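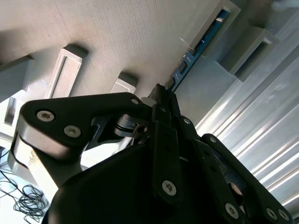 One skipper who has entered the Stikstead Round race several times, writing in the class newsletter, called it "a tide-table exam with sails on," and complained that the long first beat decides too much of the result. Others in the class disagree, and the question of whether the course should be shortened has come up at most of the annual meetings.

The **Stikstead Round** is a coastal yacht race for two-person crews, sailed each August from the harbor at Stikstead. The course is 81 nautical miles long and takes in two islands, a lightship mark and a narrow tidal channel. It is open to monohull keelboats between 24 and 39 feet in length. Most boats finish within a day, though in light winds the slower entries have been out for a second night.

## Course

The start line is laid outside the Stikstead breakwater. Boats leave on a Friday evening, with the first gun timed so that the fleet carries the last of the ebb out of the bay. The opening leg runs west to the island of Drendivitz, which must be left to port. The prevailing wind in August is from the west or southwest, so this leg is usually a beat.

From Drendivitz the course turns south to the lightship mark, a moored yellow buoy that stands where a lightship was once stationed. The name has stayed in the sailing instructions even though the vessel is long gone. This leg is open water and is normally sailed at night. Shipping uses the area, and boats are required to keep a listening watch on the radio for the whole of it.

The third leg leads back east to Kolstead, the smaller of the two islands, and through Kolstead Gut. The Gut separates the island from the mainland and is the only part of the course where the tide regularly runs faster than a boat of this size can sail upwind. Crews that arrive at the wrong time have two choices. They can anchor and wait, or they can go around the outside of the island, where the distance is longer and the stream is weaker. Either route is allowed. Anchoring is permitted anywhere on the course, provided the anchor is recovered and kept aboard.

The last leg is a run or broad reach back to Stikstead. The finish is between the breakwater light and a committee boat, or a fixed pole after dark.

## Format and rules

All boats sail double-handed. Crew changes are not allowed once a boat has crossed the start line, and a boat that puts a crew member ashore is scored as retired. Both sailors must have completed a qualifying passage in the boat they intend to race, or in one of the same design.

Autopilots are permitted, as in most short-handed events. Outside routing advice is not. Weather forecasts may be taken from any source that is freely open to all competitors, and crews may run routing software on board.

Required safety equipment includes:

- a liferaft stowed so that one person can launch it
- a lifejacket with light and harness for each sailor
- jackstays on both side decks
- a fixed radio with an emergency antenna
- a storm jib and either a trysail or a deep third reef
- a tracker supplied by the organizers

Harnesses must be clipped on between sunset and sunrise whenever a sailor is on deck. Penalties for a missed inspection item are given as time and range from 15 minutes to disqualification.

## Scoring

The main prize goes to the lowest corrected time under the local handicap system. The fleet is also divided into two classes by rating, each with its own prizes. A separate trophy, the Wako Cup, is given to the first boat across the line regardless of handicap. It takes its name from a wooden cutter that won several of the early races and was later broken up.

Time spent helping another boat is given back in full if the protest panel is satisfied with the log entries. Redress of this kind has changed the overall result once.

## History

The race began as an informal match among members of the harbor's sailing club, who wanted a longer end to the season than the usual bay races. Eight boats entered the first edition. The course at that time went only to Drendivitz and back, and boats could carry as many people as they liked.

The lightship leg was added a few years later. The change to double-handed crews came after a run of seasons in which owners struggled to find full crews willing to give up a weekend. Entries went up after the change and have stayed fairly steady since then.

Kolstead Gut was made an optional route in the same rewrite of the rules. Before that, every boat had to pass through it, and in one year most of the fleet lay at anchor at the western entrance for the whole of the flood tide. The race has been abandoned once because of a gale, after the leaders had already rounded Drendivitz. No overall result was given that year, although the committee let the times at the island stand for class points.

## Conditions

August winds on this coast are often light inland and stronger offshore, with a sea breeze building in the afternoon and fading after dark. Crews commonly lose the breeze near Drendivitz around midnight. Local boats tend to stand farther out to the north on the first leg, where the wind holds longer but the foul tide, once it turns, is stronger.

Fog is less common but does occur on the lightship leg. Radar reflectors are compulsory. The seas are short and steep off the southwest corner of Kolstead when wind and tide are opposed, and the sailing instructions advise boats taking the outside route to keep clear of the shoal there. The shoal is marked by a south cardinal buoy, which must be left on its seaward side.

## See also

- Double-handed sailing
- Handicap racing
- Tidal gate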